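The Odds-and-Ends Swap Is Back at MacLeish Hall
Reading time: 2 minutes

If you have a kitchen drawer that no longer closes, we would love to see you in June! The Drandetstead swap table was such a hit last time – 165 things found new homes, and we went back to our own closets the next morning to look for more.

The idea is as simple as ever. Bring up to 8 small items you don't need, drop them in the sorting box by the door, and take home whatever catches your eye. Cups, toys, sunglasses, a spare tape measure – it all goes in together, and the digging is half the fun.

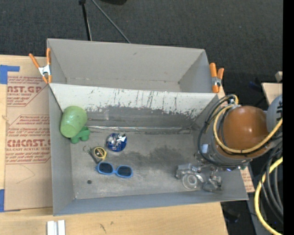
We love the mix you get when people don't overthink it. A kid goes straight for the toys, somebody's dad is thrilled with a tape measure, and a cup that spent years at the back of a cabinet gets used for coffee again. Please rinse anything you drink from, and leave glass and knives at home.

Doors open at 2 and we pack up at 4. Tarkix, the repair club, will have a table too, so bring the lamp that flickers. Anything left over goes to the Levano thrift shop, and they're already asking for more toys!

Last updated: 2022-03-11
Contact the newsletter | © Drandetstead Neighbors | Back to top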